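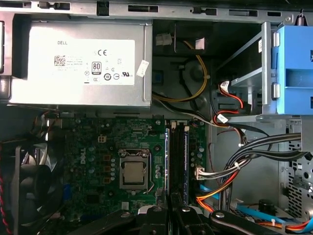 The automation course at Dusilthorpe runs its student projects on old desktop computers. Beatrice Minja, who teaches the course, set the task for this year's group in September: take memory modules out of an open tower with a robot arm, and put parts back where they came from.

"Desktops are cheap to get and hard to handle," she says. "The slots are narrow, the clips vary, and cables get in the way of everything."

The team named its project Vullus. Simone Barros wrote the motion code and Hendrik Kramer designed the fixture. By their log they have made 239 attempts at removing a memory module. Barros sorts the failures by cause.

"Most are alignment," she says. "If the fingers come down 2 millimeters off, they close on the edge of the socket and the arm stops on its force limit. We log it and start over."
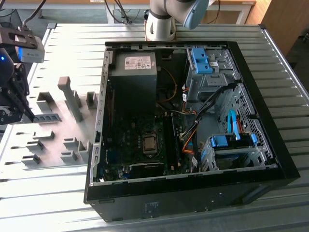 Kramer's first fixture was a flat tray, and parts slid when the fingers opened. The current one is 3D-printed, with slotted holders for small parts. He has revised it five times.

"I made the first slots an exact fit," he says. "A person can wiggle a part in. The arm comes down straight, so the slot needs a lead-in."

The group works with two views, one from the wrist and one from a fixed point beside the table. Barros uses the fixed view for the approach and the wrist view for the last few centimeters. Cables are the open problem in both.

"A cable is never in the same place twice," she says. "We can't store a position for it."

A full run takes about 34 minutes, including resets by hand. Minja grades the log as well as the result, and asks for a written cause for every stop. The next version of the code will retry a failed grasp from a second angle before it asks for help. Kramer is redrawing the narrow holders. 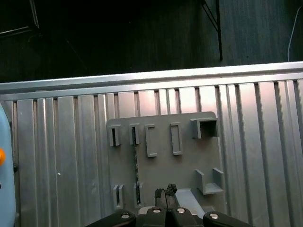
The gripper at the fixture board, with slot holders and open frames along the upper part.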